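How to bootstrap a confidence interval for a median

You have a small sample, it is lopsided, and the formula in your textbook assumes it isn't. Fine. Resample it.

We'll use the Sekine waiting times, 50 values in minutes, one per line in a plain text file.

Step 1. Plot the data. Everyone skips this step and then writes to me.

Step 2. Draw 50 values with replacement. Some will turn up twice and some will sulk at home. Take the median and write it down.

Step 3. Do that several thousand more times. Dratason has a resample command for this – set the seed first, or your January answer and your March answer will have a falling-out.

Step 4. Sort the medians and cut off 2.5 percent at each end. What remains is your 95 percent interval. Mine ran from 4 to 7 minutes.

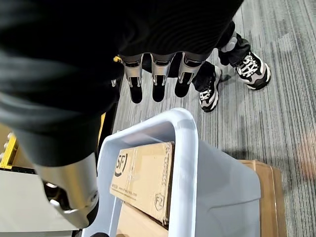
If your medians pile up on a handful of values, blame the median, which can be lumpy in small samples. A smoothed bootstrap helps: add a little random noise to each draw. With only 10 observations I would report the raw data and go to lunch.

Last updated 2025-03-02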